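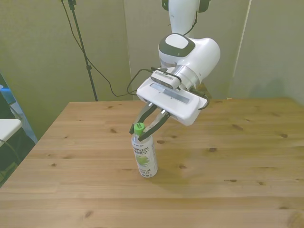
[Toditz-users] Re: Gripper lets go after protective stop

Print this message | E-mail this message to a friend

Hi Carolina, hi all,

Sorry for the slow answer, I wanted to get through a full day of runs before I opened my mouth. Short version: yes, we see it too, and I think I know where it comes from. Long version below, grab a coffee.

Carolina Bragança wrote:

> We have had the gripper open by itself three times now, always
> right after a protective stop. The arm freezes like it should,
> somebody acknowledges the stop on the pendant, and the fingers
> spring apart before any program is running. Last time it was
> holding a full glass jar over the edge of the table and you can
> guess the rest. Kotis support told me to check the cable. I
> checked the cable. I swapped the cable! Has anyone here seen
> this, and is it the gripper or the driver?
>
> We are on the Toditz driver with the stock startup script.
>
> Carolina

So, first off, it isn't your cable. I went down that road too and wasted most of an afternoon with a flashlight and zip ties.

Our setup is pretty plain, a two-finger gripper doing pick and place with drink bottles on a wooden table. It ran fine for most of April. Then I moved the approach point down a bit, the arm started bumping into its force limit on the way in, and suddenly I was getting protective stops all morning. That's when the bottles started dropping. Plastic, luckily, but one rolled off and went under the Rarkent cabinet, and I had to lie on the floor to fish it out with a yardstick.

I turned on full logging and let it go for 594 cycles. In that stretch I got 3 uncommanded opens, and every one of them came right after somebody (okay, me) acknowledged a stop. Not a single one in normal running.

If you look at the log around the acknowledge, you'll see the driver lose its connection to the gripper and then reconnect 900 ms later. On reconnect it runs the startup script again, from the top. And what's the first thing in the stock startup script? Activate, which does a full open and close to find the end stops. There's your jar. The gripper is just doing what it was told – the driver has no business telling it that with something in the fingers.

In the script that ships with the Mohamedi add-on it's at line 1845, inside the reconnect handler. Yours may sit somewhere else if you're on the plain version, so search for "activate" and look for the one with no check in front of it. I put in a test that reads the gripper status first, and if it's already active, skips activation and holds the last position. It's four lines and I'm happy to send it to anybody who asks.

With the change in, I forced a stop by hand over and over with a bottle held upright just off the table, and it stayed in the fingers every time. I wouldn't call that proof. I also haven't tried it after an emergency stop, where our gripper loses power completely, and in that case it really does need to activate again. So please don't paste this in and then go stand under it.

A couple of things I changed at our end while I was at it. Nobody acknowledges a stop with a hand near the fingers anymore, even to "just steady it" (guilty). And I lowered the closing force for activation in the gripper settings, so if it does cycle on its own it'll be a pinch and hopefully nothing worse. Check your own manual before you copy that one, ours has a separate setting for it and I don't know if yours does.

Carolina, could you tell me which firmware is on your gripper, and whether your log shows the same gap before the reconnect? If yours is a lot shorter, we might be looking at two different bugs. I'd like to file this with the driver people, and it'd go a lot better with logs from two places.

Oh, and the force limit thing was my own fault. The approach point was too low, I put it back up and the stops went away. The bug is still in there, though!

Talk soon, and sorry about the jar.

Print this message | E-mail this message to a friend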